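Workshop Tips: What I Brought Home From the Robot Open Day

Pelkonen threw its doors open for an afternoon in August, and I went along with the idea of watching machines do clever things and eating free cookies. The cookies were gone by two. What I came home with was a page and a half of notes on how to run a bench, most of them applicable to anyone with a drawer full of jar lids and a bad attitude.

The demonstration hall had four stations. Menora had the big one by the door, with an arm that stacked boxes and a crowd of fathers explaining it to children who understood it fine. I spent most of my time at the back with Clustileo, where the jobs were smaller: caps, lids, washers, the sort of thing I drop behind the dryer. The man in charge was Pentti Nieminen, who has the patience of someone who has watched a robot miss a bottle cap 1163 times and written down each one.

Give every part its own patch of table

The robot people lay out two or three things with a good hand's width between them. I lay out forty things in a heap and then go looking for the one I need, usually with my elbow. Try it their way the next time you take a faucet apart. Set the pieces down in the order they came off, left to right, and don't let them touch.

Pick a bench color that none of your parts are

My bench at home is gray. So are my screws. You see the problem, which is more than I can do with the screws. A colored mat, a sheet of shelf liner or a leftover piece of vinyl will do. Green or blue suits most hardware. Avoid anything with a pattern unless you enjoy hunting for springs in a field of daisies.

Move the lamp before you blame your eyes

A shiny work surface throws light straight back at you, and small pale things disappear into it. Nieminen walked the lamp around the table a little at a time until he liked it, then put tape on the floor so it would stay put. I have owned my desk lamp for eleven years and had never considered moving it. Off to one side and fairly high works best for me. If you see a bright smear where you want to work, keep going.

Lift flat things by their edges

Flat discs are miserable to pick up, for people and machines alike. If there's a tab, use the tab. If there isn't, slide the piece to the edge of the table and take it from there, or put a soft cloth underneath so your fingernail has somewhere to go. Pressing down harder on the middle has never helped, though I continue to check.

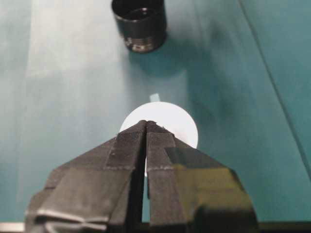

At the small parts station: fingertips over the white disc, black threaded piece farther back.

Put some grip on your tools

Smooth jaws and smooth plastic get along far too well. A wrap of cloth tape on the tips of your pliers saves the finish on chrome and keeps small caps from shooting across the kitchen. Change the tape when it gets greasy. I asked how often that was and was told "before it falls off," so there's your schedule.

Slow down for the last inch

The arm swung over the table at a decent clip and then crept in at the end, so slowly that the woman next to me checked her phone. I tried the same thing at home with the battery door on the smoke alarm, and for once the little tab survived. Go as fast as you like until you're nearly there.

Keep a tally

Clustileo logs every attempt. I'm not suggesting you do that with pickle jars, but a pencil mark inside the cabinet door each time you change the water filter or oil the hinges beats my old system, which was guessing.

A word on buying one: I asked. Nieminen smiled kindly and gave me a brochure. I bought a roll of tape and a green mat, and the dryer has kept its hands off my washers so far.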